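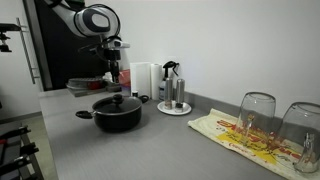
1/ OK so I said I'd do the pot lid thread and I've been putting it off for weeks, but the kitchen is finally in a state where I can talk about lids with a clear conscience. Settle in, it's long and it is all lids.

2/ Background for the new people: we moved to Vovholm in September and I packed the kitchen in one evening with a roll of newspaper and a bad attitude. Pots in one box, lids in another, and the lid box went missing behind the winter coats. I cooked under dinner plates for most of a month. Do not recommend, plates get hot and they have no handle!!

3/ Then I found the box and discovered I own way more lids than pots. How?? I have never knowingly bought a lid by itself. I think they came with pans that died years ago and I kept the lid every single time because it was "still good."

4/ The sorting part is easy and kind of fun. Put every pot on the counter, try every lid on every pot, keep what sits flat. If it rocks when you tap the edge, it's the wrong lid, even if you have been using it since college and feel loyal.

5/ The black one with the loop handles is my everyday pot. Rice, beans, soup, pasta if it's only us. I'd give up nearly everything else in the cupboard before that one.

6/ Couple of people asked what brand. I have no idea, it was in a clearance bin at Mistcombe (the homewares place by the bus station) and whatever was printed on the bottom has long since been scrubbed off. By me. With great enthusiasm.

7/ Now, glass lids. I used to be a solid metal lid person, my mother had metal lids and you just listened to the pot. But being able to look in on the rice without letting the steam out has changed me. I'm converted. I'm also nosy and I think that helps.

8/ What I don't love is the rim. There's a skinny metal band around the edge and the grease gets in right where the metal meets the glass, and you can wash that lid every night of your life and still have a brown line there.

9/ What works for me: baking soda and a few drops of water, mixed until it's like toothpaste. Old toothbrush. Go around the band on the inside, leave it while you do the rest of the dishes, then go around again. Rinse with warm water, not cold if the lid just came off the stove. I lost a good one that way in the old apartment and was picking up little glass cubes until we moved out.

10/ For the very stubborn bit I use a wooden toothpick. No knives please. My brother used the tip of a paring knife and took a chip out of the edge, and a chipped glass lid goes in the trash, sorry.

11/ And then the knob! I feel strongly about the knob. It's the part you touch every time, with floury hands and raw-chicken-adjacent hands, and hardly anyone gives it a proper wash. A round one is lovely to grab but there's always a little gutter where the base sits on the glass and I don't even want to describe what I found in mine.
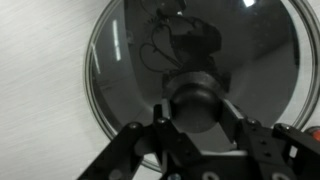 Yvette Gill: do you take the knob off to clean it or just scrub around it? I'm scared of cracking the glass

12/ Yvette, good question, and I take it off, though only a couple of times a year. On mine there's one screw underneath. Flip the lid onto a folded towel, hold the knob still with one hand and turn the screw with the other. It should give easily. If it's stuck, put a drop of dish soap on it, go have a coffee, come back.

13/ Put the screw in a cup. I'm serious. I have had the screw roll under the stove and I've had the screw go down the sink, and both times it was a Sunday-dinner kind of emergency.

14/ Wash the knob and the underside of the base, dry everything properly, and put it back snug. Snug is the word. If you crank it down hard you're squeezing a hole in a piece of glass and that's where cracks like to start. Turn until the knob stops spinning, then stop.

15/ If it keeps coming loose (mine did, constantly, you'd pick it up and the lid would do a slow twirl) then the washer's probably gone flat. I got a bag of replacements from Lencho Hardware for next to nothing. The bag has 1,000 washers in it. It was the smallest bag they had. If you live near me and need a washer, please, come over.

16/ Hamisi Rotich pointed out in my replies that a wine cork works as an emergency knob – screw up through the hole and into the cork, and it stays cool too. I tried it on one of the orphan lids and he's right! Looks a bit silly, works great.

17/ Test for a good knob: pick the lid up by the knob alone, an inch or so, over the counter, with the towel under it. No wobble, no spin, no little clicking sound. Then do it with an oven mitt on, because that's how you'll be doing it in real life and some knobs are too small for a mitt.

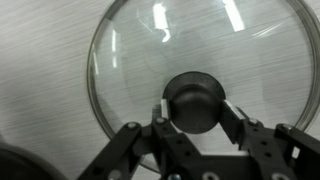
18/ Storage, which is what most of you came for. I've tried the rack inside the cupboard door (slams, everything rattles), the dish drainer in a drawer (takes up the whole drawer), and the upside-down-on-its-own-pot method, which is what I've ended up with.

19/ So: lid goes on the pot knob down, with a dish towel in between. Next pot can sit on top of it. You get a flat stack and you never go hunting for the lid again, it's already there. Downside is that you have to lift the stack to get the bottom pot, so put your everyday one on top. Or leave it out on the counter like I do.

20/ Kadir Gündoğdu says he keeps his in a magazine file turned on its side and I'm furious I didn't think of it. If I ever get a deeper cupboard I'm stealing that.

21/ The counter, a few of you asked about the gray. It came with the place. I wasn't sure about it, I had a pale yellow one before and was attached to it, but the streaky pattern hides crumbs so well that I've come around. A little too well maybe. I wipe it and get a handful of toast.

22/ One thing I do now is put a hot lid down rim side down on a dry towel and leave it alone. I used to stand it on its edge against the backsplash and it would slide. Every time! And I'd do it again the next day.

23/ Orphan lids: I kept 5. One's the splatter guard for the frying pan, one goes over rising dough, one got the cork. The other two I can't explain and I'm not going to. The rest went to the swap table at Hirovlow and were gone by lunch, so somebody out there had the pots.

24/ Mwajuma Biwott asked if I'd do knives next. No! I'm scared of the knife people. I might do wooden spoons. I have opinions on wooden spoons and a bottle of mineral oil I haven't opened.

25/ Anyway it's beans tonight and they need another hour. If your knob spins, go get a screwdriver. And my washer offer stands, I've used two.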